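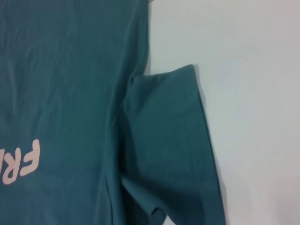 图一：手腕相机拍到的T恤，袖子放在身体部分的右边。

发件人：Eler折叠工作站维护组
收件列表：grotari-users
主题：Re: [grotari-users] 夹爪在袖子旁边下压过深，力保护没有停机

各位好：

先说明一下，中文不是我的母语，有的句子可能不太自然，请原谅。如果哪里写得不清楚，请直接问我，我会再解释一次。

我把原来的信引用在下面，然后逐条回答。

> 我们用Grotari控制一台单臂折衣服的工作站，末端是Zorkik的两指夹爪，相机装在手腕上。
> 九月升级以后，机械臂去抓袖口的时候，有时候会一直往下压，压到台面才停。
> 力保护的门限没有改过，可是没有触发。
> 请问有没有人遇到同样的情况？是不是相机标定的问题？

遇到过。我们这里一共出现了11次，全部在抓袖子的步骤，抓下摆和领口的时候一次也没有。最严重的一次，夹爪的一个指尖裂开了，操作员按了急停。没有人受伤，但是操作员的手当时离工作区很近，所以我们把它当作安全事件来登记，没有当作普通故障。

> 是不是相机标定的问题？

我们一开始也这样想，重新标定了2遍，结果没有变化。后来把日志和图像对在一起看，才比较清楚。我认为原因有两个，它们是分开的，但是会一起发生。

第一个原因是抓取点的高度。请看图一。袖子的下摆有一圈折起来的双层布，往外翻成一个小角，小角下面有阴影。身体部分靠右有一条竖的折痕，布在那里鼓起来。下摆和这条折痕中间是一条很窄的暗缝。我们的分割程序把这条暗缝当成了布的边缘，所以抓取点落在缝里面，没有落在双层布上。

更麻烦的是，程序不是用那一点的深度，它用抓取点周围一个小窗口里的最小高度。下摆旁边还露出一小块白色的台面，窗口如果碰到这一块，最小高度就变成台面的高度。台面又白又平，没有纹理，我们的深度估计在这种地方本来就不稳定，有时候给出的值比真正的台面还低。于是目标点就在台面的下面，机械臂照着这个目标去走。

衣服上的浅粉色字母我们也怀疑过，担心印字影响分割。我们换了没有印字的同色T恤再试，故障还是会出现，所以我想印字没有关系。深色的布可能有一点影响，浅色的T恤上暗缝没有那么黑，分割错误比较少。但是我们的浅色衣服试得不多，这一点请不要当作结论。

> 力保护的门限没有改过，可是没有触发。

第二个原因在这里，我觉得它比第一个更重要。抓取点算错，这种事情以后还会有，衣服是软的，每次放下来的样子都不同。但是算错了以后应该停下来，它没有停。

我们检查了升级前后的配置文件，门限的数字确实一样。改变的是力信号的滤波。新版本在“接近”阶段默认打开了一个低通滤波，目的应该是减少误停。这个滤波有延迟，而接近阶段的速度又比较快，所以等到滤波以后的力超过门限，夹爪已经压在台面上了。另外，在接近阶段切换到抓取阶段的时候，力的零点会重新设定一次。如果这个时候指尖已经碰到台面，接触力就被当作零点减掉了，后面的保护就看不见它。我们有一段日志正是这样的：原始的力很大，处理以后的力几乎是平的。

为了确认，我们做了一个简单的试验。台面上放一块泡沫垫，把机械臂速度降到最低一档，人站在围栏外面，然后故意把目标高度设到泡沫垫的表面以下。滤波打开的时候，保护停得很晚；滤波关掉并且禁止中途清零，保护停得很早。重复了57次，没有看到例外。请不要在没有垫子的台面上做这个试验。

> 现在我们应该先停用吗？

我的建议是先停用抓袖子这一步，改成人工把袖子放好。如果你们必须继续运行，请至少做下面几件事：

一，在控制器里（不是在Grotari的脚本里）设一个最低高度的硬限位，比台面高一点。这样即使上面的程序都错了，机械臂也不会到台面下面。我们现在最依靠的就是这一条。

二，关掉接近阶段的低通滤波。误停会变多，我们那里操作员抱怨了一阵，后来把最后一段的下降速度改慢，误停又少了。

三，禁止在阶段切换的时候清零。只在机械臂回到初始位置、夹爪里没有东西的时候清零。

四，抓取高度不要取最小值。我们现在取中位数，并且和台面的已知高度比较，如果低于台面，就放弃这一次，重新拍一张。

五，更换过指尖以后，要重新测量指尖的长度。这一条和你的故障可能没有关系，但是我们有一次换了新的指尖忘记改参数，结果现象几乎一样，查了很久。

> 有没有补丁？

正式的补丁还没有。我已经把日志、图像和试验记录整理好，发到了Kongkaew仓库的问题列表，编号是1,945。有同样故障的人，请在那个编号下面补充，不要另外开一个新的，不然讨论会分散。补充的时候请写上：控制器固件版本、滤波是不是打开、零点在哪个阶段设定、台面是什么颜色。如果能附上原始的力信号更好，处理以后的信号用处不大，原因上面已经写了。

还有一个问题我自己没有弄明白，也想请教大家。同样的抓取点，袖子在相机右边的时候容易出错，把衣服转过来，袖子在左边的时候出错少很多。我猜和灯光的方向有关系，在图一里，袖子外侧的影子越往下越宽一点，台面的颜色也不均匀，有的地方偏蓝灰，右上角偏暖。但是我们把灯移动过，效果不明显。也可能是手腕的姿态不同，相机离台面的距离有差别。如果哪位做过左右对比，请告诉我你们的结果，哪怕只是几次试验也可以。

夹爪本身我们拆开看过，除了裂开的指尖，没有发现别的损坏，力传感器重新校准以后读数也正常。所以目前我不认为是Zorkik硬件的问题。

更正一点：我在上一封信里写过“降低门限就可以解决”，这个说法不对。门限降低以后，如果接触力在切换时被清掉，保护一样不会触发。已经照我的话改了门限的朋友，请再检查一下清零的设置，很抱歉给你们带来麻烦。

祝工作顺利。

Eler折叠工作站维护组

--
grotari-users 邮件列表
回复时请只保留需要的引用部分，附件请放到仓库的问题列表里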